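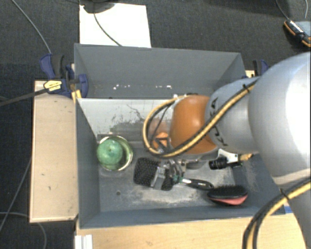 Home News Events Swap & Share Contact

Brushes, bowls and bits and bobs find new homes at Pridholm

8/25/20

If you have ever opened a bathroom drawer and wondered how one household came to own so many hairbrushes, the people at the Pridholm reuse room would love to hear from you. Their new small things swap opened at the weekend, and what a lovely busy start it had!

The idea is simple. Bring in the little household items you no longer use, drop them in one of the big grey bins, and take home anything that catches your eye. Hairbrushes, combs, balls, pots, tubs, egg cups, spare lids – if it's clean and fits in a carrier bag, it's welcome. There's nothing to pay and no need to bring something in order to take something.

By closing time on the first day 248 items had been handed in and more than 40 households had been through the door, which is a terrific turnout for a room that used to hold folding chairs and a broken piano.

Fitriani Gunawan came up with the swap in June while clearing out her late aunt's flat on Cilturine Road. "I had all these perfectly good small things and nowhere to take them," she said. "The big places want sofas and wardrobes. I kept thinking, somebody out there needs a hairbrush, or a ball for the dog, or a nice little dish to keep their earrings in."

Danang Sutanto looks after the sorting, and he has become quite an expert. Brushes go in with brushes (as far as possible), toys with toys, and anything with a lid is meant to stay with its lid, though he admits that the last rule lasted until mid-morning. The bins came second-hand too, scuffs and all, from the Wanigasekara warehouse when it moved out of town, and they're wonderfully deep. Children especially seem to enjoy peering over the side to see what's at the bottom.

Hairbrushes and combs should be washed in warm soapy water before you bring them, with any old hair pulled out first, and left to dry overnight. Please don't bring anything electrical, sharp or chipped. Toothbrushes are a no, even new ones, unless they're still sealed in the packet.

The swap runs every Saturday from 10 until 2 in the room behind the Komex hall. Use the side entrance by the bike racks, as the front doors stay locked at weekends. Masks on, please, and no more than 3 households inside at once, so there may be a bit of a queue on the path. It moves quickly and the chat is good!

Comments

marrow_jen: Went on Saturday and came home with a set of egg cups and a tennis ball. Very happy, so is the dog.

T. Hollis: Is there parking or is it just the road?

Pridholm Swap: Just the road I'm afraid, but there's usually space by the church.

Bev from no. 9: Have a whole shoebox of combs for you, will wash them this week. Do you take hair slides as well?

Pridholm Swap: Yes please Bev!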